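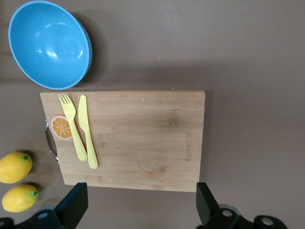

The knife was the problem. The arm could take the fork from the board on almost every try, but with the knife it closed too early and pushed the handle away, and then it lifted nothing and carried the nothing very carefully to the blue bowl.

"It believes it has it," said Halim.

"Run it again," said Iker Gallardo.

They were the last two in the club room. The competition in Nevance was in January, and the rules had arrived on 11th September, nine pages in small letters. Each team must teach its arm to clear a breakfast. Rornunach School had chosen lemons, a bowl, a cutting board and yellow cutlery, and Iker had written on the club list that this was an easy breakfast. He was sorry for that sentence now.

Halim put the knife back beside the fork. He was thirteen and he did everything slowly, also the things he liked. Iker was sixteen and captain, and he had a bus to catch.

"Attempt 138," Halim wrote in the notebook.

The arm went down. It waited above the board, as it always did, and the fingers opened wide. Then it closed, and the knife turned a little on the bamboo and stayed there.

"We could leave the knife out," Iker said. "The rules say cutlery. A fork is cutlery."

Halim did not answer. He took the controller and moved the arm by hand, down and up, down and up, looking only at the small screen. On the screen the board was very large and the lemons were half gone at the side.

"When you show it the knife," he said, "you take it from the middle."

"Of course from the middle."

"My grandmother takes it from the end. Near the table's edge, where it is thick." He stopped, because it was already a long speech for him. "I can show it from the end. But it needs new examples. Maybe many."

Iker looked at the clock above the door – the bus to Jitico was leaving in four minutes, and the next one was an hour after. He thought about the 921 examples they had recorded since the summer, most of them by him, all of them from the middle.

He sat down again and pulled the notebook to his side of the table.

"Show me with your hand first," he said.

Halim reached over the board and picked up the knife by its end. Then he put it down, a bit crooked, and picked it up again.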